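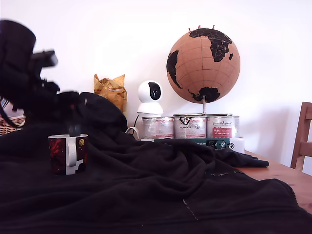 Grip faults on the Hetska arm: questions and answers

This page is for anyone using a Hetska tabletop arm at the Erkcombe workshop. It covers the grip fault we had in October and what to do if you see it again.

What went wrong?

During a run of mug pick-ups, the gripper stopped holding its closing force. The log showed the fingers as shut while the pad pressure was dropping. Two mugs fell before the run was stopped. One broke on the floor and the other landed on the table. Nobody was hurt.

What caused it?

A worn drive coupling inside the gripper. It slipped under load, so the motor reached its target position but the fingers did not. The position sensor sits on the motor side of the coupling and could not pick this up. The part had done 571 hours. Grastora, who supply our spares, now sell us a replacement with a deeper key.

Was it a software fault?

Partly. The controller should have compared pad pressure with finger position and stopped the arm when the two disagreed. That check was in the Cassim control package but had been switched off while someone tuned the approach speed - it was never switched back on. It is now on by default, and only Farzana Pathirana can turn it off.

Does fleece on the table make the problem worse?

It did not cause the fault. A mug standing on a blanket can tilt when a finger touches it, though, and the arm may then take it off-centre. We still run trials on soft surfaces. Smooth the cloth where the mug stands and keep folds away from the handle side.

What should I do if a mug slips?

Press the red stop button on the bench. Don't reach in to catch it, even if the arm looks still. Wait for the status light to go out before picking anything up, then write down the error code. A pressure mismatch shows as 458.

Can I clear code 458 and carry on?

No. Leave the arm stopped and tell Farzana. Clearing the code also wipes the last pressure readings, which we need.

Can I use full mugs?

Not at present. Empty ones only until the new couplings have been through their checks.

How often is the grip tested now?

Every morning before the first run, using the test block kept with the arm. The reading must be at least 95 per cent of the set force. If it is lower, tag the gripper and use the spare.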